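The Army Should Fix Its Maintenance Depots Before It Buys More Drones

Every budget season brings another round of small armed drones. They are shown flying over a dry range, they hit a plywood truck, and officials talk about the future of the infantry. I have no quarrel with the drones. My complaint is with what happens to them after delivery, and to the trucks, radios and generators that were in line ahead of them.

The depot at Tunamora is a good place to look. It takes in ground equipment from three brigades and sends it back repaired, or is supposed to. Last November it had 405 items waiting for work, and a large share of those were light vehicles with faults a competent mechanic could clear in a day. They sat because the parts were not there, or the mechanic was not there, or the paperwork had gone to the wrong office.

I spent five years as a supply officer and I know how this looks from the unit's side. You turn in a generator and get a slip of paper. You are told 24 days. After that you stop calling, and you borrow one from the company next door, which then has none. On the readiness report both companies show up as slightly short. In the field neither one can run its command post overnight.

Shaohua Guo, who ran the repair floor at Flirercombe for most of a decade, put it to me in simple terms. A unit can train around a weapon it has never had. It has a much harder time training around one that is on its books and in a warehouse two states away.

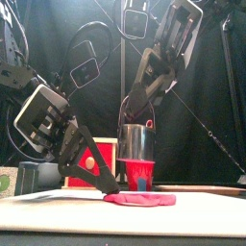
Two robot arms at work over a white tabletop, one gripper pressing on a crumpled pink cloth.

The usual answer is automation, and some of it is worth paying for. Sorting, cleaning and inspection are slow jobs and the depots have trouble keeping people in them. But a machine cannot install a fuel pump that was never ordered. The depot at Dotodville got new inspection equipment and its backlog hardly moved, as inspection was never the holdup. The stockroom was.

Parts are dull and they lose budget fights. A new aircraft has a contractor, a program office and a member of Congress with a plant in the district. A box of seals for a ten-year-old truck has a clerk. When money gets tight in the last quarter, the seals go first, and the bill comes due the following spring when the trucks are needed for an exercise.

I-seul Won has argued that the drones themselves will ease the problem, on the grounds that cheap ones can be thrown away when they break. I think she is half right. The airframe may be cheap, but the ground station, the batteries and the chargers are not thrown away, and each one needs a place in the same repair system. The Tilahun proposal would add 2,789 such items over its first phase and sets aside no money for depot labor.

Congress could require that any new buy come with its repair costs funded for the first five years, in a separate line that cannot be moved to cover something else. It could also make the depots publish their wait times by type of equipment. Commanders would complain about the first rule and depot managers about the second. I would pass both.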